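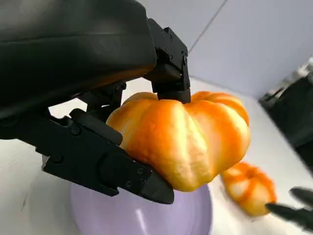
Small ribbed pumpkin over the lavender bowl, second one on the white tabletop to the right.

September 12, 2023

Miniature pumpkins, storage and colour notes

Delivery from Villalobos opened this morning. All fruit are of the squat miniature type. Total mass of the crate, net of packing paper, 1768 g. The paper was slightly damp at the bottom and has been thrown out. Crate wiped down and left on the rack by the door with the lid off.

Purpose as agreed in May: see how skin colour and mass change over the storage period at bench temperature, against a second lot kept in the cool cupboard. The Bradura sheet will be used for the records again, with the column for stem condition added. Last year that went into the remarks and could not be sorted afterwards.

Skin. The fruit in the picture is a fair case of the mottling problem. Ribs and the area round the top are bright orange; the lower bulges go over to a pale yellowish cream, most clearly on the lobes facing the camera. The lobes on the right are the more saturated. A single reading per fruit is therefore close to useless. Depending on where the meter head sits, the same pumpkin can be graded as ripe or as underripe. Proposed positions from now on:

Position A: crest of a rib, upper third.
Position B: crest of the same rib, lower third.
Position C: as A, opposite side of the fruit.

Creases are not to be measured. The head does not sit flat between the ribs and stray light gets in. Tried it on the Zendden stock last autumn and the repeat readings did not agree with each other.

The skin is waxy and slightly bumpy, with small speckles. Wipe with a dry cloth only. No alcohol and no washing before the first weighing, as any water left in the creases goes straight into the mass figure. Heaviest fruit in this crate is 188 g on the small balance. The balance was checked with the reference weight before and after, no drift worth recording.

Bowls. The lavender ones stay in use for holding single fruit between weighing and colour. They are wide enough that a pumpkin can be set down without rolling, and the rim keeps it off the tabletop. One fruit to a bowl. Two drawbacks:

The bowl is coloured, so no colour reading is to be taken with the fruit still in it. Lift clear and put on the white surface first. Applies to reference photographs as well, where the lower lobes could pick up a tint.

The bowls are not identical in mass. Do not tare one and assume the rest. Either mark each with its own tare or weigh the fruit directly on the pan with the rubber ring. I prefer the ring.

Handling. Do not lift by the stem. A broken stem leaves an open scar and the fruit has to come out of the series. Hold across the top and the lower side, with light pressure, and keep off the measuring positions where possible. Marks from pressing do not always show on the day, so any fruit that has been dropped or squeezed hard gets a note on the sheet even if it looks sound.

Labels. Adhesive dots do not hold on the waxy skin for more than a few days. Tie-on tags round the stem pull when the fruit is moved. Current solution is a numbered card under each fruit on the shelf, which fails as soon as two of them are put back in the wrong order. Pakow list a soft wax pencil that is meant for fruit and can be wiped off. Asked for a price. Until it comes, take one fruit off the shelf at a time and return it before taking the next.

Room. Shelf logger started. Reading interval 17 minutes, left over from the seed work; it can stay, it is fine enough for this. Blind on the window side to be kept down, otherwise the front row gets direct sun in the afternoon and the two halves of the shelf are no longer comparable.

Outstanding:

Split the crate into bench lot and cupboard lot, matched by mass.
First full set of A, B and C readings on both lots.
Clean the meter head before starting.
Order more cards, same size.
File the crate slip, number 1935, in the green folder with the May paperwork.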